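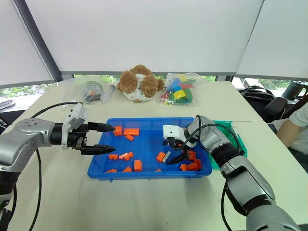

Restmont Toy Library -- Minutes of the Blocks and Trays Meeting
Oct 26, 2022

Present: Tahmineh Shokri (chair), Farhad Mohammadi, Mahnaz Mohammadi, Iida Tikkanen (minutes)
Apologies: Masanobu Miyazaki

1. Previous minutes
Accepted. Farhad asked that "the new system is working well" be struck out, as he did not remember anyone saying it. Struck out.

2. Sorting by colour
Tahmineh spoke for keeping one colour per tray, with the orange building blocks in the blue plastic tray. She said families find it easier to see what they have borrowed when the tray is a different colour from the blocks.

Farhad was not persuaded. In his view children build with whatever is nearest and a tray of nothing but orange is tidy for adults. He asked what evidence there was from the Imrie branch, where colour sorting has been going since February. Tahmineh said the Imrie people like it. Farhad said that was what he had expected to hear.

Mahnaz pointed out that the blocks differ in size as well, long ones and square ones and small ones all in together, so "sorted" is a generous word for it. She also noted that one of the blocks is a paler, pinkish orange and asked whether it belongs to the set or came in with a donation. Not resolved. It stays with the orange for now.

3. Stray item
There is a small grey cylindrical object in among the orange blocks. Mahnaz thinks it is a part from the Zakstead marble run. Iida doubts this, having packed the marble run herself. Tahmineh suggested starting a stray parts jar. Farhad reminded the meeting that we have 2 already and neither has ever been emptied.
Action: Mahnaz to check it against the marble run parts list.

4. Replacement trays
Trestach has quoted $63 for a set of trays with lids. Iida could see no case for it. The present tray has a raised rim and does the job on a table, and lids go missing. Tahmineh would still like lids for lending. Farhad would support it if somebody could show that blocks are being lost in transit -- so far we only have a feeling that they are.
Deferred. Masanobu to be asked for the returns sheets.

5. Catalogue
The orange set is still listed under 1247 as "blocks, mixed", which was correct before the sorting. Iida is reluctant to relabel anything until item 2 is settled.
Action: none.

6. Other business
Farhad asked that trays be put away at the end of a session. Agreed, as it was last time.

Closed 8:40 pm.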